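Ask the lead engineer at Grumell whether a machine can clear a table yet and she starts laughing before the question is finished. "It can clear one thing off a table," she says. "Some mornings it can clear the same thing twice!"

She means it fondly. Her team of four has spent the winter on café and lounge tables, the low kind people sit around for an hour and then walk away from, and she'll happily talk about cups until the coffee goes cold. A stiff mug with a handle is a friendly object, she says. A clear plastic cup with a straw in it is a different animal - squeeze too hard and it folds, tip it and somebody has to find a cloth.

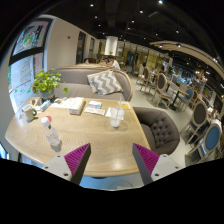 "And then there's paper," she goes on. "I love paper, I could talk about paper all day. Is it trash? Is it somebody's receipt? You and I glance at it and know. The machine has to be taught, and so far we've taught it to be very careful and very slow."

How slow? In the last round at Stumside, the arm tried 267 pickups and dropped 32 of them. She's thrilled with that, and quick to add that a person working the same room would have been done before lunch. Most of the drops were thin, see-through things, which are hard to spot and harder to hold.

Soft finger pads have helped a lot. So has having people do the chore by hand, over and over, with the same kind of fingers the machine will use. "You learn so much from watching someone reach around a plant," she says. "They don't even notice they're doing it."

Would she put one in her own living room? Not this year. Wiping is still a mess, and sorting what stays from what goes needs a person nearby. But she thinks carrying mugs back to a counter could be real work for a machine in three years, maybe sooner in a quiet place.

Her next stop is Rallmont, in March, where the tables are round and the cups are glass. She can't wait.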